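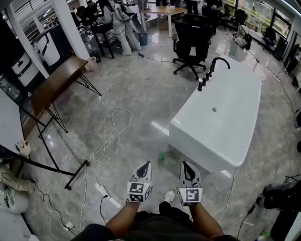 Fig. 1. Freestanding tub with black gooseneck faucet.

Reading a Regiment Through Its Memoirs: Term Project Report
2023-11-19

My project looks at four memoirs by junior officers who served in the garrison at Oltine in the last years before independence. I picked the topic under the impression that memoirs are short. One of them is, at 34 pages, and it is mostly about a horse.

The question I started with was how these men described the soldiers under their command. The proposal promised a "systematic comparison," so I made a table with 11 headings (drill, food, language, pay, religion and so on) and filled it in for each book. Food won easily. Every author complains about the mess at Clonano, where the battalion trained before sailing, and two of them blame the same pudding.

Pay was harder. The officers knew what they earned themselves and seem to have been hazy about everyone else. Only the third memoir gives a sergeant's wage, and it does so in a footnote about a lost bet.

The best material was on language. New officers had 10 weeks to learn enough of the local trade language to give orders. Most learned enough to be laughed at. The author of the Cui chapters admits that his sergeant quietly repeated every order in a form the men could follow, and that he took this for an echo until August.

The weak point of my method is that all of the sources are officers. I looked for accounts by the enlisted men and found one, an interview transcript in the Ostent collection, which runs to four pages and stops when the tape does. He remembers the pudding differently. He says the men never got any.

I would also drop the heading "Religion," which stayed blank for three of the books, and split "Drill" in two, because parade ground and field exercises turned out to be separate complaints. The full table is in Appendix B. Appendix A is the proposal, left in at the department's request.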